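Wemmont folding worktable: six weeks in

I wanted a spare table that could go up for a job and come down again by teatime. The Wemmont was £182 with delivery, and the seller's page was full of the sort of praise that makes me suspicious.
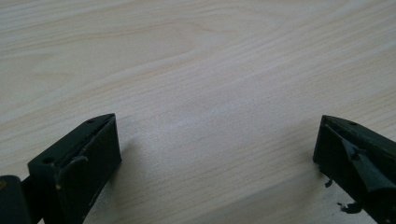 The top

Pale, somewhere between cream and beige, with a fine grain running through it in slightly darker lines. I like the look more than I expected to. What I don't like is how it behaves under a lamp. You get a washed-out patch of glare where the grain all but vanishes, and if you are cutting fabric or reading small print you end up shuffling your chair about to dodge it.

The page calls the surface "natural wood finish". Finish is doing a lot of work there. I wrote to ask what the top is made of and got a reply telling me how to clean it.

Legs and wobble

Fine on a hard floor. On carpet it sways when you lean on one end, and I would not clamp anything heavy to it. The catches are stiff and the left one has pinched me twice. Piret Raudsepp, who has had hers since January, tells me they loosen up. Mine haven't.

Daily use

Tea wipes off. Biro mostly wipes off. I put a hot mug straight down one Tuesday and it left no ring, so credit where it's due - though I've used a mat ever since and can't say how it would cope with a saucepan. Crumbs are hard to see against the colour, and you find them with your sleeve.

Is it worth the money?

At £182, just about. There is a larger one at £227 which has the same legs under more top, and that sounds to me like more sway. Clotilde Arnaud bought the Meireles instead and says hers is steadier but a brute to carry upstairs.

I'm keeping mine, mainly as I've thrown away the box. Three stars, and I'd knock half of one off for the catches if the site allowed it.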